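**Thread: Is a hand-me-down vanity worth keeping, or am I being sentimental?**

**gotari_gal**
Moving in June from a two-bedroom to a place that is 109 square feet smaller, and my husband has started walking around with a tape measure and a look. The thing he looks at most is my aunt's dressing table. White, curvy, carved, very much the furniture of a woman who owned a powder puff. It seats one person and stores very little.

I've spent the last few evenings going through the bedroom a corner at a time, mostly on the floor, mostly finding hair ties.
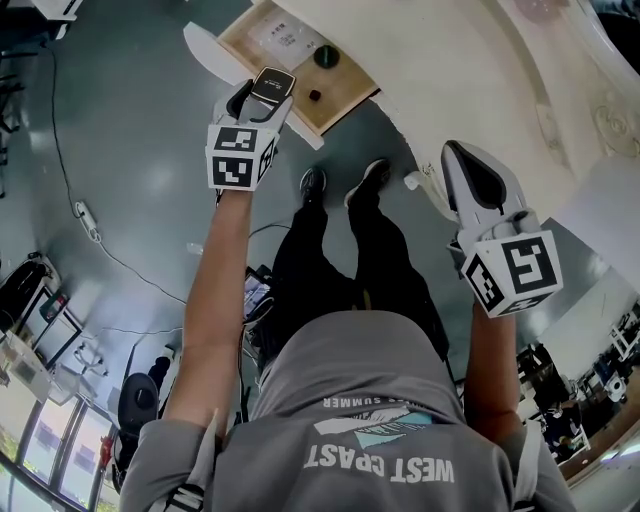 My position is that you don't get rid of a piece with a history just to make room for a shoe rack from Utier. His position is that the history is mainly of me throwing receipts in it. Has anyone here let go of something like this and regretted it? Or kept it and regretted that?

**pinetop22**
Kept one. Regretted it through three apartments. The movers charged extra each time, and the third crew took a chunk out of one leg, so I ended up paying for a wobbly heirloom. Sold it for less than the last move cost me.

**mrs_dovetail**
Strong disagree with pinetop, with love. Those tables are useful if you stop treating them as a shrine. Mine is a desk. I do my taxes at it. I have never felt so glamorous being audited.

Measure the knee space before you decide, though. A lot of the older ones were built for somebody perching sideways on a stool, and a normal chair with arms won't go under.

**gotari_gal**
Knee space is decent! My chair fits if I breathe in. The drawer is the problem. It's the big drawer in the middle and it has turned into the household's department of miscellaneous. Cables, cards, small round objects of unclear purpose. I put things in there in 2 seconds and spend 15 minutes getting one out.
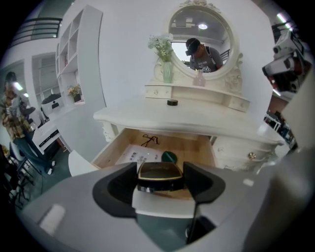

**flores_basement** wrote back to say that the drawer is a separate question and everybody always mixes the two up. Empty it into a box, tape the box shut, and live with the table for a month. If you never cut the tape, toss the box. If you never sit at the table, sell the table.

**pinetop22**
The tape trick doesn't work. I have a taped box from two moves ago. I will not open it and I will not throw it out. It's basically a pet.

**flores_basement**
You have to write a date on it, pinetop. That's the whole system. You skipped the system.

**pinetop22**
I wrote "MISC" on it.

**halfpricehank**
Can we talk money? White carved stuff sits forever on the local listings. I had one up at the Isine consignment barn for 8 weeks and got two inquiries, one of them from a lady who wanted only the knobs. If OP thinks she's funding the new place with this, she isn't. Figure around $100, less if it's been painted over.

**mrs_dovetail**
It will sell if you list it as a desk. People search "small desk." Nobody under fifty is typing "vanity" unless they mean the bathroom kind.

**halfpricehank**
Calling it a desk gets you people asking if two monitors will fit.

**gotari_gal**
Would two monitors fit?

**halfpricehank**
No.

**gotari_gal**
OK, where we've landed: it goes on the truck, it becomes my desk, and he gets his shoe rack. If I'm not using it by the time the heat comes on, he's allowed to list it under any name he wants. I also found my spare car key, after paying for a new one in the spring, so the cleanout is running at a loss.

**mrs_dovetail**
Wax the drawer runners while it's empty. Plain candle stub, both sides.

**pinetop22**
And take the drawer out before the movers get there. Ask me how I know. Or ask my box.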